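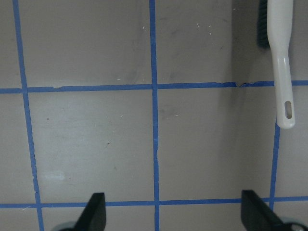 Handout 2: Reading a product offer – the Tretar tabletop kit

In the first session we spoke about what a robot cell is. Today we look at one offer for such a cell and ask what a buyer should check before he or she signs. The offer is from Prerklow, and the product is called the Tretar kit. It is sold to colleges and small workshops.

The price list gives 2,000 dollars for one month of hire, training day included. Every extra day of training costs 300 dollars. Purchase is possible also, but the price is given only on request, so we leave it aside.

What belongs to the offer:
- arm, base plate and two-finger gripper
- teach pendant and cables
- a set of ready programs for sorting and clearing tasks
- telephone support on working days

What does not belong to it: the table, the paper, the tape and the objects. Please note this in your cost sheet. Students often forget the cheap things. 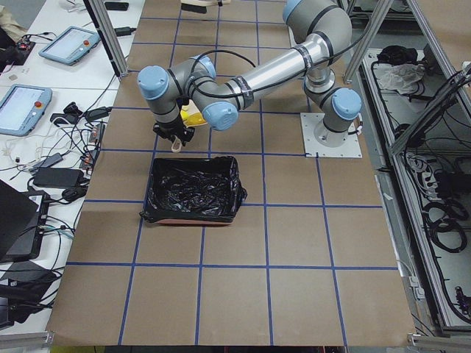 Fig. 1. Arm over the lined bin, small object in the gripper. Pendants on the desk at left.

The tape grid is a simple method and I recommend it. You give each square a letter and a number, and then everyone in the group can say where an object was placed without measuring. Masking tape is good enough. When a strip starts to lift, change the whole strip.

The clearing task has one rule in the manual (section 203): the object must be released inside the bin and the arm must return to its rest position. For long utensils the manual is not so clear. A spatula can lie across other things in the bin, and then you have to decide if this is a good result or a failed one. Write your decision down before you start the test. 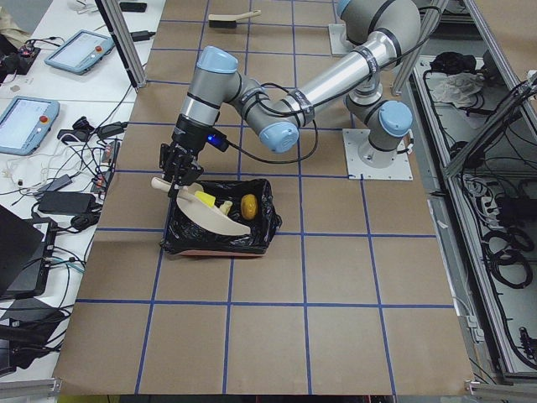

Fernandes wrote under the first version of this handout that the rule should be stricter: if the lid of the bin could not close, it is a failure, and the seller should be asked to test it in this way too.

I agree in part. For a workshop it is a fair demand. For teaching, I would keep both results and compare them.

Now the grip itself. A handle with parallel sides suits a two-finger gripper, and a kitchen toy is a cheap way to test it. Ask the seller three things: the widest opening, the force, and whether the fingers can be exchanged by the user.

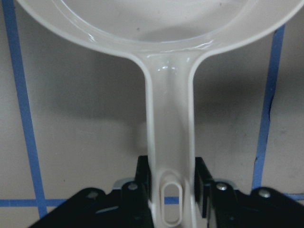
Bronditen answered that the finger question matters most, and that a kit with fixed fingers should not be hired for longer than a month.

Homework: fill in the cost sheet for one month and for two. Bring it in February, together with one question for the seller.

Related handouts
Handout 1: What is a robot cell?
Handout 3: Teach pendants and the emergency stop
Handout 4: Hire or purchase – a worked cost sheet
Word list for Handouts 1 to 4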